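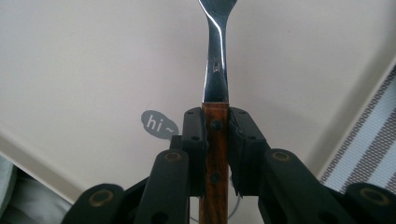 Gedenkstätte in Ferkley öffnet im März wieder - Eintritt in den Garten bleibt frei

Ferkley. Die Gedenkkapelle auf dem Hügel über Ferkley ist ab März wieder für Besucher zugänglich. Das hat die Trägerstiftung am Dienstag mitgeteilt. Die Kapelle war den ganzen Winter über geschlossen, weil Teile des Dachs neu eingedeckt und die Stufen am Hauptweg ersetzt werden mussten. Der Garten mit den Namenstafeln blieb während der Arbeiten nur über den Seiteneingang am Friedhof erreichbar.

Die Anlage erinnert an die Toten beider Weltkriege aus Ferkley und den umliegenden Dörfern. Auf den Tafeln stehen 238 Namen, darunter auch die von elf Kriegsgefangenen, die im Lager am Flussufer gestorben sind. Ihre Tafel war lange in einem Nebenraum untergebracht und hängt nun an der Längswand der Kapelle, auf gleicher Höhe mit den anderen.

"Der Wunsch kam aus dem Ort", sagt Catrin Gittins, die Leiterin der Gedenkstätte. "Es gab mehrere Briefe dazu, auch von Angehörigen aus dem Ausland. Wir hätten das schon früher machen können, aber ohne die Bauarbeiten wäre die Wand nicht frei geworden."

Neu ist auch der Weg vom unteren Parkplatz. Bisher führte er über 40 unregelmäßige Steinstufen, die bei Nässe gesperrt werden mussten. Jetzt gibt es neben der Treppe einen flachen Weg in zwei Kehren, der auch mit Rollstuhl und Kinderwagen benutzt werden kann. Er ist etwas länger als die Treppe und kommt am Brunnen heraus, kurz vor dem Tor. Beleuchtet ist er nicht. Wer am späten Nachmittag hinaufgeht, sollte das für den Rückweg bedenken.

Im Garten selbst hat sich wenig verändert. Die beiden alten Eiben am Tor stehen noch, eine dritte musste nach einem Sturmschaden gefällt werden. An ihrer Stelle ist eine Sitzbank aufgestellt worden. Die Hecke entlang der Südmauer wurde stark zurückgeschnitten und wird in diesem Jahr noch lückenhaft aussehen.

Die kleine Teestube im ehemaligen Küsterhaus öffnet zeitgleich mit der Kapelle. Gepachtet hat sie Marisol Kincaid, die bisher am Markt in Madine gearbeitet hat. Angeboten werden Suppe, belegte Brote und Kuchen. Tische können nicht reserviert werden, Gruppen sollen sich aber vorher anmelden.

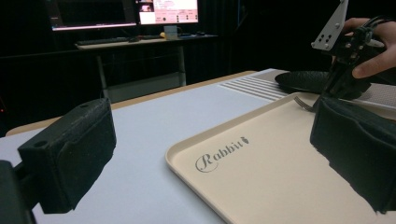

Besuch und Anfahrt

Kapelle und Garten sind täglich außer montags geöffnet, die Kapelle von 10 bis 16 Uhr, der Garten bis zum Einbruch der Dunkelheit. Der Eintritt in den Garten bleibt frei. Für die Kapelle wird eine Spende erbeten, einen festen Preis gibt es nicht. Am Eingang liegt ein Faltblatt mit einem Plan der Tafeln aus, auf dem die Familiennamen alphabetisch verzeichnet sind.

Die Buslinie von Ilus nach Madine hält am Fuß des Hügels, Haltestelle Ferkley Kirche. Sonntags fährt der Bus nur alle zwei Stunden. Von der Haltestelle geht man zunächst an der Dorfkirche vorbei, dann links durch die Ostrowski-Gasse und hinter dem letzten Haus wieder links. Der Weg ist ausgeschildert, allerdings fehlt an der Abzweigung hinter der Gasse derzeit ein Schild. Die Gemeinde will es bis zur Öffnung ersetzen.

Mit dem Auto fährt man am besten den unteren Parkplatz an. Der obere ist Besuchern mit Behindertenausweis vorbehalten. Reisebusse können unten nur aussteigen lassen und müssen am Sportplatz warten.

Führungen gibt es jeweils am Samstag um 14 Uhr. Sie dauern eine gute Stunde und beginnen am Brunnen. Roswitha Lanz übernimmt die Führungen auf Deutsch, Tegwen Gwynne die auf Englisch. Beide haben in den vergangenen Jahren die Lebensläufe zu den Namen auf den Tafeln zusammengetragen. Zu vielen der Toten liegen inzwischen Feldpostbriefe oder Fotografien vor, die in der Kapelle in einer Mappe eingesehen werden können. Wer selbst Unterlagen besitzt, kann sie dort kopieren lassen und die Originale gleich wieder mitnehmen.

Darf man in der Kapelle fotografieren?

Ohne Blitz ist das Fotografieren erlaubt, auch bei den Tafeln. Während der Andachten und der Führungen bittet die Stiftung darum, darauf zu verzichten. Für Aufnahmen mit Stativ ist eine Anmeldung nötig.

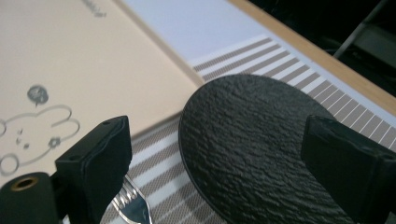
Kann man Blumen oder Kerzen mitbringen?

Blumen können im Garten vor den Tafeln abgelegt werden. Kerzen sind nur am Brunnen gestattet, wo dafür ein Metallgestell steht. In der Kapelle ist offenes Feuer seit der Dachsanierung nicht mehr zugelassen.

Zur Wiedereröffnung ist eine kurze Andacht geplant, bei der die Namen der elf Kriegsgefangenen verlesen werden. Im Anschluss spricht die Historikerin Yasmine Abdel Rahman über das Lager am Fluss, von dem heute nur noch ein Stück Grundmauer zu sehen ist. Der Vortrag findet im Gemeindesaal statt, da die Kapelle zu wenige Sitzplätze hat. Der Eintritt ist frei.

Noch nicht abgeschlossen sind die Arbeiten am Glockenturm. Die Glocke selbst ist abgenommen und steht vorläufig im Vorraum - sie soll im Sommer wieder aufgehängt werden. Bis dahin bleibt der Turm gesperrt. Für das neue Läutewerk fehlen der Stiftung noch 1000 Euro. Spenden nimmt das Gemeindebüro in Ferkley entgegen, auf Wunsch wird eine Quittung ausgestellt.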